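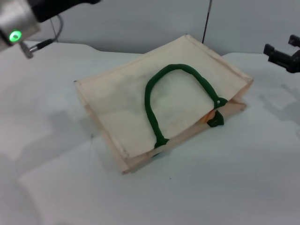 Why would a robot arm keep pulling after it has been told to let go? Usually the stop was sent to something other than the part doing the pulling, which in our case meant the fingers opened politely while the shoulder went on with the move it already had in its queue.

I wrote those two lines on the back of my notebook at lunch so I wouldn't lose them, and now I'm home with my shoes off and a bowl of soup, and I want to get the rest down while I still have it straight. It is October and already dark at dinnertime, and the bus back from Trasetgate took forever.

So, the bag. We've been on bags for a while now, and I have grown fond of them, the tote with the green rope handles most of all. Rope is a lovely thing for a person to pick up and a miserable thing for a gripper. It rolls, it squashes, it stands up in a nice arch when you set it down and then leans over the moment you reach for it. The job is simple enough to say out loud: one arm takes the handle, the other holds the mouth of the bag, and between them they lift and open it. Hoi-yan had it going well all morning. I was at the desk with my tea, feeling pleased with all of us.

Then came attempt 72. The left arm took hold of the rope and the right one closed on the edge of the fabric, and I suppose the fingers had caught the lower handle as well, the one underneath, because when the lift started everything went tight at once. You could hear the motors change their tune. Hoi-yan pressed the release on the screen, exactly as the instructions on the wall tell you to, and the left fingers opened, but the rope had slid down behind the tip and was hooked there. So the arm kept rising with the bag still on it, and the right arm kept holding on, and the whole white cover started to travel across the table toward her.

She put her hand out. Of course she did! Anybody would have, I have done it myself with a falling plate. Meifang was standing nearer the wall and hit the red button, the real one, and everything stopped with Hoi-yan's fingers a few inches from the rope. Not a scratch on her. We all stood there a moment and then Meifang said, "Well, tea," and went and put the kettle on, bless her.

I spent the afternoon in the logs with Jinlong, who is a good deal more patient than I am. The force limit was set to 70 newtons on the left arm, left over from the Plastano crates we were lifting in the summer, when it made perfectly good sense. For a cloth bag it ought to be 11 or so, and we both knew that, and neither of us had looked. That one is mine. I signed the changeover sheet. I found my own initials on it and felt my ears go hot.

The release button is the other half of it, and it bothers me more. It says "Release" in big friendly letters and a frightened person will read that as "stop." I used to read it that way too, my first month. Jinlong thinks we can have it hold both arms where they are first and open the fingers after a second press, and he had a version of that running on the bench before he left – only on the bench, no bags yet. I'd like Shuzhen to look it over before it goes anywhere near the table, and she's at Brurkau until after the weekend, so it will wait. The arms are locked out with the tag on. I took the key to the office myself and then went back to check that I had.

I called Shuzhen from the bus stop. I had been dreading it and she was very kind, and asked about Hoi-yan before she asked anything else. She wants the report to say plainly that a hand went in, and I agree with her, though I know Hoi-yan is embarrassed. I told Hoi-yan that the report would have my name first. She laughed and said, "Niloufar Bahrami, bag wrestler," so I think she's all right.

To do in the morning: write it up before email, lower the limits on both arms, add a line for them to the changeover sheet, tape over "Release" until it's fixed. Ask Meifang whether the red button could move closer to the operator's chair. And bring back her good mug, which has been in my tote since lunch.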